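Skekar Soft Toys – Packing, Storage and Care FAQ

These answers apply to all fabric toys sent from our Grallcombe workroom, including the Truta and Nel ranges.

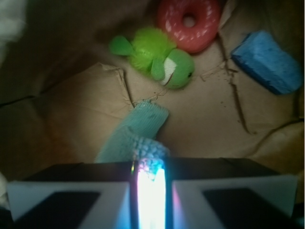
Light blue fabric toy on crumpled brown paper.

Packing and unpacking

What paper do you pack with?
Uncoated brown kraft paper, supplied on a roll 600 mm wide. It is unprinted and carries no wax or plastic film. We crumple it by hand before use. Flat sheets slide against each other and give very little cushioning.

Why is there no bubble wrap?
A fabric toy does not need impact protection. The packing has to stop it shifting in the carton and keep it from being pressed flat for the length of the trip. Crumpled paper does both. It also lets a small amount of air through, where a sealed plastic bag can hold moisture against the fabric if the parcel moves between a cold depot and a heated van.

The paper arrived torn. Is the toy damaged?
Usually not. Kraft paper tears along hard creases, and a split in the top layer is common after a long trip. Check the outside of the carton first. If the carton is sound, look over the toy for pulled loops and open seams. If the carton has been crushed or punctured, photograph it before you throw anything out and send us the photo with your order number.

Can I cut the parcel open with a knife?
Cut the tape only, with the blade set shallow. The toys are not boxed separately inside the carton, and a blade that goes through the flap can reach the fabric. Looped and knitted fabrics will run from a cut.

My toy came out creased or folded over at one end. Will it recover?
Yes, in most cases. Tube-shaped toys are often packed with an end folded so that they fit the carton. Lay the toy on a towel at room temperature and leave it overnight. If a fold line is still there the next day, hold the toy in the steam from a kettle at arm's length for a few seconds, then roll it between your palms. Do not iron it.

Can I reuse the paper?
Yes. Flatten it, shake it out over a bin and fold it loosely. Clean kraft paper also goes in household recycling in most council areas. Take off any tape first.

Storage

How should I store toys between uses?
In a cotton bag or a carton with loose paper, somewhere dry and out of direct sun. Put heavier toys at the bottom. Long, soft toys should go on top, laid lengthwise, with nothing resting on them.

Does brown paper mark pale colours?
Dry paper has not marked any of our pale fabrics in storage. Wet paper can. Kraft paper will leave a tan stain on light blue, cream and white fabric if the two are left together while damp. If a parcel has been rained on, unpack it straight away, even if you do not plan to use the toys.

Is acid-free tissue better?
For storage over several years, yes. For storage over a season, plain paper is adequate. Tissue costs more and compresses quickly, so we do not use it for shipping.

Can I vacuum-pack them?
We advise against it. Vacuum bags flatten the filling and set hard creases in the outer fabric. Filling that has been compressed for a few months may never return to its full loft, and the toy will feel thin in the middle.

How do I keep moths out?
Truta toys have a cotton outer and polyester filling, and moths are rarely a problem. Nel toys contain some wool. Keep these in a closed cotton bag with a cedar block, and inspect them twice a year. Avoid mothballs – the smell does not wash out of the filling.

Washing

Are the toys machine washable?
Truta toys can go in a mesh bag on a cold gentle cycle. Nel toys are hand wash only. The sewn-in label takes priority over this page if the two differ, as older stock was made with other fabrics.

What detergent should I use?
A liquid detergent for delicates, at half the usual dose. Powder can lodge in knitted and looped surfaces and is slow to rinse out. Do not use fabric softener, which coats the fibres and flattens the texture. Do not use bleach on any colour.

How long do they take to dry?
Allow 2 full days on a rack indoors, and turn the toy each time you walk past. The outer fabric dries well before the filling does. Squeeze the thickest part firmly – if it feels cool in the centre, leave it longer. A toy put away with damp filling will smell within a week.

Can I use a tumble dryer?
Only for Truta toys, only on the no-heat setting, and only after air drying. It can help restore the loft.

How do I treat a small stain?
Blot it with a damp white cloth and a drop of detergent, working from the edge of the mark to the centre. Rubbing raises fuzz on smooth fabric and pulls loops on textured fabric.

Wear and repair

A loop has pulled out of the fabric. What should I do?
Do not cut it. Push the loop through to the inside with a blunt darning needle, then stretch the surrounding fabric gently in both directions. A cut loop leaves two loose ends and the hole will grow.

Do you do repairs?
Yes, for seams and filling. Send the toy clean and fully dry. Repairs are done on Wednesdays, and most go back in the post the same week. We do not patch worn fabric, as we cannot match the colour of a toy that has been washed many times.

Can I buy a small amount of matching yarn?
We hold repair yarn for most current colours. The light blue is shade 434. Dye lots vary a little, so new yarn may look stronger than the toy it is going into.

Returns

Can I return a toy in the original packing?
Yes. Use the same carton if it is still square, with enough crumpled paper that nothing moves when you shake it. Put the order slip on top, not underneath. Parcels posted during our August shutdown are held at the depot and processed when we reopen.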